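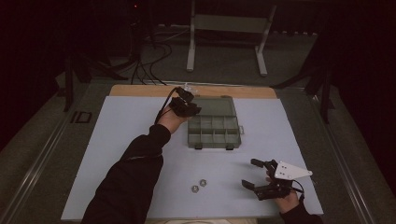

Sorting station, hand-held gripper sessions

Workshop > Notebook > Small parts

Entries Stations Parts list Rosters Search

February 24, 2024. Bench 2, hex nuts into the compartment organizer. Entry by A. Chevalier.

Setup: blue-gray board over the wooden base, organizer open with the lid to the far side, one gripper per hand. Nuts start on the near side of the tray. Left gripper cable run back along the wrist.

Session length stays at 30 minutes, then swap. In January we ran longer and the notes from the Sarnby crew all mention sore thumbs. Shorter blocks cost us a changeover each time. Leltow has agreed to carry that in the schedule.

Nuts lying close together are the slow case. Closing on one pushes the other unless the jaws come in from the side. Ibarra separates the pair first with the left gripper. I go straight for the nearer one and lose it more often. Will try her way next block.

Work changes so far:
- Hand sorting on the evening shift is down to the odd sizes. The two people who did it full time now split between this bench and checking filled trays.
- Checking is harder on the eyes than sorting was. Asked for a better lamp at the Halport end.
- Pay grade for bench work not settled. It was filed as "training duties", and the operators object to that wording. So do I.
- Target of 1000 placements for this part stands. No individual rates on the wall board.

To do: relabel the spare trays, write up the swap procedure, ask Leltow who signs off on a dropped part.

Recent entries
Tray check, second reader trial
Jaw pad wear, bench 2
Washers: first notes
Shift changeover, revised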